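Newsletter > Winter issue > From the bench

Looking after Lino: new pads, a straightened jaw and a long evening with the callipers

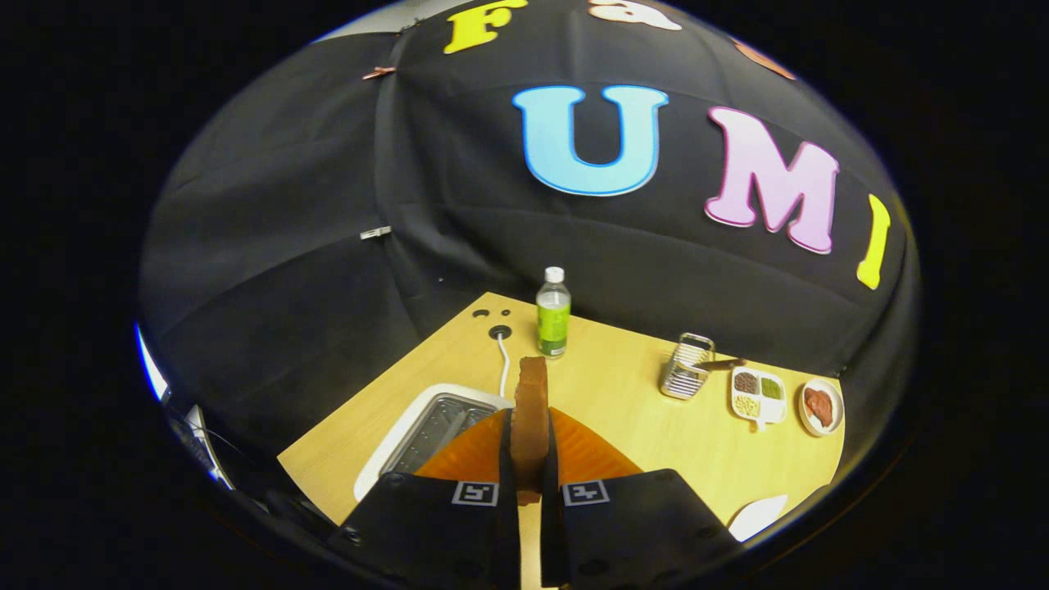
Lino is the older of our two hand-held grippers, and if you have been to an open bench night you have very likely had a turn with it yourself, so you'll know how pleasant it is to hold and how quickly it lets you know when something is off. In May it began to let go of things on the left. Frida Kárason spotted it first, while she was working through the breakfast table exercises, and at the start I'm afraid I told her to squeeze harder (sorry, Frida!). Toast has become our favourite check for a job like this one. A slice held upright, the way it is between the black fingers with the orange pads fanned out behind, shows up a crooked grip long before a water bottle does, and if the pressure is uneven you get a lean to one side or a crushed crust and a great many crumbs.

So one evening we cleared a corner of the bench, put the kettle on and took the whole thing down to its parts. The pads came off first. They are soft, and they do their job by giving a little around whatever you pick up, but soft things get tired, and when we laid the old pair side by side the left one had taken on a definite set, with a small split beginning near the root. We had a fresh pair put away from our last order with Clirnidia, part number 1366, and those went on without much argument. If you are doing this at home, warm the new pads in your hands for a few minutes before you stretch them over the pegs, and please don't use a screwdriver to lever them on. I have done it, and the tear always finds its way to the middle.

New pads did not cure the lean, though they did improve the colour of the thing enormously. The next suspect was the slide, and that took up most of the evening. Borghild Åberg stripped the rail, wiped off a grey paste that had once been grease, and found that one of the carriage screws had backed itself out far enough for the left jaw to rock. She put it right with a dab of the Ghauri threadlocker and a quarter turn, and then we sat and worked the trigger 56 times while she listened to it, because Borghild trusts her ears more than she trusts my callipers — and on this occasion she was right to.

A word about the markers, which is where most people come unstuck. There is a small square black-and-white one on each housing, sitting just below the pads, and the camera relies on the pair of them to work out how far the jaws are open. Once you have had the housings off, you can't assume they've gone back precisely where they were. Wipe them with a dry cloth only, check that no corner is lifting, and then run the open-and-close calibration again before anybody records anything. Ours was out by 9 pixels at full open the first time through, and we had to reseat the right-hand housing before it would settle.

The notes and the parts list are in the blue binder under reference 1911, along with Borghild's drawing of the slide, which is far better than the one that came in the box. She has offered to run the strip-down again for anyone who'd like to try it with their own hands. Places are free but the bench is small, so do book through our Pretix page, and bring an apron if you mind about grease.

Last updated: 15 Aug 2021

Contact the newsletter desk | © The Bench Newsletter | Back to top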